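Guía de uso de Kinatel Inversión
Sección 3. Programar una aportación periódica a un fondo
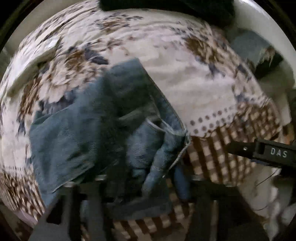 Prenda de color azul grisáceo sobre una colcha estampada.

Las aportaciones periódicas permiten comprar participaciones de un fondo con cargo a la cuenta asociada, sin dar una orden cada vez. Antes de empezar, compruebe que su perfil de inversor está completo (sección 2) y que la cuenta asociada figura como «Verificada».

3.1 Crear el plan

1. Entre en Cartera > Planes y pulse «Nuevo plan».
2. Elija el fondo. Puede buscarlo por nombre o por código ISIN.
3. Abra el documento de datos fundamentales. El botón «Continuar» no se activa hasta que se ha abierto.
4. Escriba el importe de cada aportación y seleccione la frecuencia: mensual o trimestral.
5. Indique el día de cargo. Si cae en festivo, la orden pasa al siguiente día hábil.
6. Revise el resumen y firme con la clave que recibirá en el móvil.

Nota: la clave caduca a los cinco minutos. Si introduce una clave errónea tres veces, la firma se bloquea y hay que solicitar otra desde Ajustes > Seguridad.

El plan aparece como «Pendiente» hasta que se ejecuta el primer cargo. Las participaciones se ven en la cartera unos dos días hábiles después – en los fondos en divisa puede tardar algo más.

3.2 Modificar o suspender

1. Abra el plan y pulse «Editar».
2. Cambie el importe o el día de cargo, o active «Suspender».
3. Firme de nuevo.

Los cambios hechos después de las 17:00 se aplican a partir del día hábil siguiente. Un plan puede estar suspendido seis meses como máximo; pasado ese plazo se cancela y habrá que crear otro. Las participaciones ya compradas no se tocan.

Precaución: cancelar un plan no equivale a vender. Para reembolsar participaciones, siga la sección 5.

Precaución: el valor de un fondo puede bajar. Las aportaciones periódicas no garantizan ganancias ni evitan pérdidas.

3.3 Cargo devuelto

Si no hay saldo suficiente, el plan muestra el aviso «Cargo devuelto» y no se compra nada ese periodo. Ingrese el importe y pulse «Reintentar», o espere al cargo siguiente.

Revisión del texto: Mariann Kelemen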